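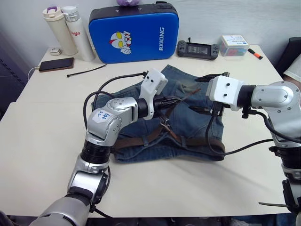
Week 3: How Streaming TV Services Reach the Screen

Handout for 2019-09-09

Reading for today: the course packet section on delivery, and your own notes on last week's cable lineup exercise.

1. Live and on-demand

A live channel and an on-demand title look the same to the viewer once they are playing, but they are prepared differently. An on-demand title is encoded once, ahead of time, and stored. A live channel has to be encoded as it arrives, cut into short pieces, and sent out right away. Each step adds delay.

Our two case services handle this in different ways. Busta offers mostly live channels, 49 of them in the base package. Ranska started as an on-demand library and added live sports later. Keep both in mind when you do the problem at the end.

2. Segments and bitrate

The video is cut into segments of a few seconds each. Every segment is stored at several quality levels. The player on the TV, tablet or console asks for the next segment at the level it thinks the connection can carry. If the connection slows down, the player drops to a lower level instead of stopping. This is called adaptive bitrate.

Terms to know:
Manifest - the list that tells the player which segments exist and where they are
Buffer - segments already downloaded but not yet shown
Startup time - the wait between pressing play and the first picture

A longer buffer protects against stalls but puts the viewer further behind the live event. For a movie that does not matter. For a ball game it does.

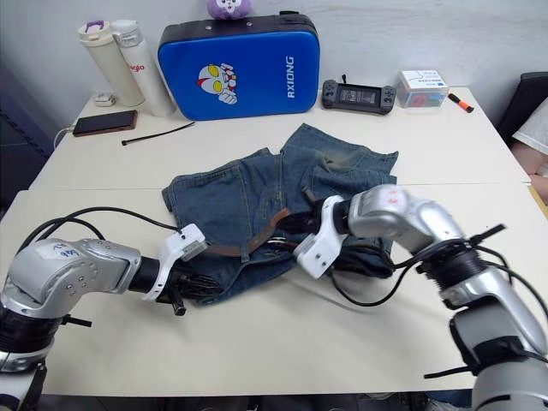
Folded blue jeans on a white table, with two robot arms.

3. Where the copies are kept

Popular segments are copied to servers close to the viewers. Jugah, the delivery company in the packet, charges by the amount of data sent. If 80 percent of requests are answered by a nearby copy, only the rest go back to the main server. New releases do well here. Old shows that few people watch do not.

4. Devices

Each device needs its own app, and each app store has its own rules. Skoltetau, the set-top box in the packet, plays only one video format, so a service that wants to be on it may have to store a second set of files. Storage is cheap - testing is the bigger cost.

Problem for Wednesday

A service sends its live channels to two regions. In the first, 80 percent of requests are answered locally. In the second, 70 percent are. Both regions make the same number of requests, and all requests are the same size.

a. Which region sends more traffic back to the main server, and by what ratio?
b. Name one change that would help the second region.
c. Would your change help Busta or Ranska more? Write a short paragraph.

Show your work for part a. Papers go in the box by the door before class starts.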